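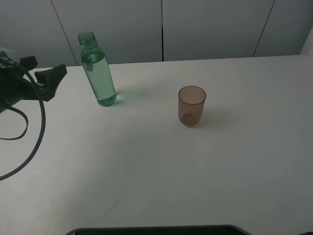 Is it too sweet for grown-ups, a customer asked me in March, and does it keep once it's opened? No to the first, I think, and five weeks in the fridge for the second, though ours has never made it that far!

Virnetti Rhubarb & Ginger Cordial, 900 ml
Made in small runs for the Kourkoulas shop
Mixes one part cordial to five parts water
In stock

I've been making this one longer than anything else I sell, and it's still the one I carry home at the end of the week. It started as a way to use up a ridiculous amount of rhubarb (if you've ever grown it, you know) and I kept fiddling with it until the ginger came through at the back without setting your throat on fire. My first tries were basically pink ginger syrup. Good on pancakes, terrible in a glass.

The rhubarb comes from a farm out past Ikholm and goes in frozen, because the stalks break down better that way and give up more juice. After that it's sugar, fresh ginger, lemon juice and a bit of citric acid. No coloring, so the shade moves around with the crop. Early stalks make a pinker cordial and the later ones go more tawny, and people do write in to ask if they got the right flavor. You did! 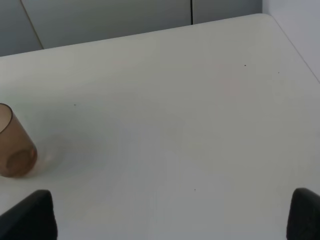
Brown cup, white table

How I drink it: cold fizzy water, lots of ice, a slice of cucumber if I'm feeling fancy. In winter I pour it into a mug with hot water and a squeeze of lemon, and go a little heavier on the cordial since heat seems to flatten the ginger. It's lovely in a gin and tonic too, but use half as much as you think. You can also brush it over a plain sponge cake while it's still warm, which was my sister's idea and I've been taking credit for it ever since.

Give it a shake first. There's real ginger pulp in there and it sinks.

The last run was 3100 bottles, the biggest I've done with the new kettle from Cullitz, and I'm really happy with how even it came out. The old kettle had a hot corner that I had to stir like mad.

Good to know
Unopened: keep in a cool cupboard, best before date is on the neck tag
Opened: fridge, up to five weeks
Ingredients: sugar, rhubarb juice, water, ginger, lemon juice, citric acid
Suitable for vegans
Glass bottle, screw cap

Shipping
Orders go out in boxes of 2 or 5. Single bottles are pickup only, sorry, I've lost too many in the mail. If one does arrive broken, send me a note with your order number and I'll get another on its way.

Also from Virnetti: Black Currant Cordial, Sour Cherry Cordial, Plain Ginger Syrup (for the pancake people)

Page updated 2 November 2025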